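Ending of "The Clakcombe Ferry" - did she know? (spoilers)

Posted in: Book Talk > Contemporary Fiction

marrow_and_ink
I finished the novel by Wysocka on Friday and I want to ask about the last chapter. When Agnes burns the letters, does she already know that her brother wrote them? My reading group is divided. I read it in English, which is my third language, so maybe I missed some small sign.

tollgate83
She knows. Page 83, the handwriting on the grocery list. Everything after that is her pretending.

marrow_and_ink
I looked at page 83 again. It says the letter g "had a tail like his." But it does not say who is "his." At this point the father is also in the room. I think the author left this open on purpose.

Lyle Pruitt
Sorry, no. The father can't write, it's in the first chapter, when he signs the ferry papers with a cross. I don't see how you get around that.

marrow_and_ink
You are right about the cross, I forgot it. But he signs with a cross because his hand is broken. The doctor comes in the same chapter. Later he keeps the account book of the ferry, so he must be able to write.

Lyle Pruitt
Huh. I had the account book down as the aunt's. Will check tonight.

osside_reader
Is it worth it if I didn't like Trarketari? I gave up on that one after 600 pages and it had 4000 more footnotes waiting for me, or it felt like it.

tollgate83
Completely different book. Short chapters, no footnotes. The middle is slow though.

Idris Vaughan
I disagree about the middle. The winter in the laundry is the best part, and it is where she decides about the letters. She folds the same sheet again and again while the aunt talks. People skip it and then they say the ending comes from nowhere.

marrow_and_ink
I did not skip it, but I read it in February with a fever, so I will read it again. For me the laundry was too long - the aunt repeats herself and we learn only one new thing, that the brother was in Osside.
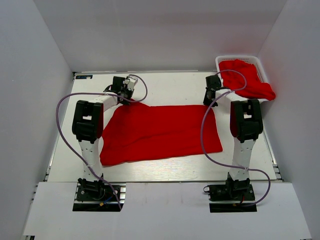 Red cloth lying in the middle of the table, another one in the small white basket.

Idris Vaughan
The aunt is repeating herself because she is lying. Compare the two times she tells about the train. In the second one he has no suitcase.

tollgate83
OK, I never noticed the suitcase. I still say Agnes knows from page 83.

Lyle Pruitt
Checked. The account book is in "a man's hand," so it isn't the aunt. It could be the father. I'm less sure than I was this morning, but I'd still bet on the brother.

marrow_and_ink
Thank you for checking. I will bring the suitcase and the account book to my group and write here what they say.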